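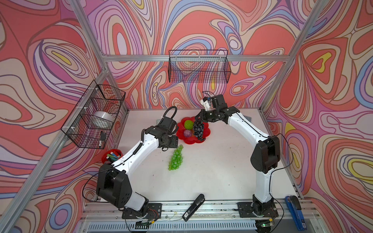 4.2 Before you switch on
Read this bit first, even if you did the Drevton course. Keep the front rail clear while the arms are live – staplers, pens, the lot. A stapler lying between the two bases is a fail on the check sheet. Cables looped clear of the joints.

1. Stop button within reach. Test it.
2. Speed to level 3, no higher for new tasks.
3. Hands out, then enable. One arm at a time.
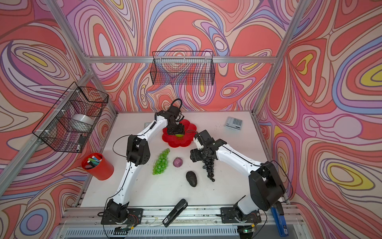 4. Run the pick slowly, 2 passes. Watch the wrists where the arms share space.

Note: soft items get the low grip setting. Dont guess it, see table 13.

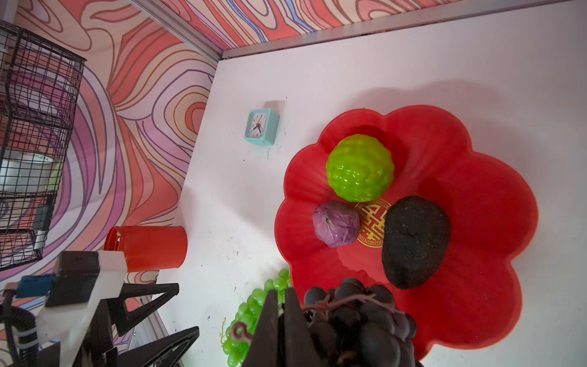 5. To free a held item, support it first, then open the gripper from the panel. Never pull.

CAUTION: arms can drop when power goes. Stand back.

Faults to Benedek Hegyi, same shift pls.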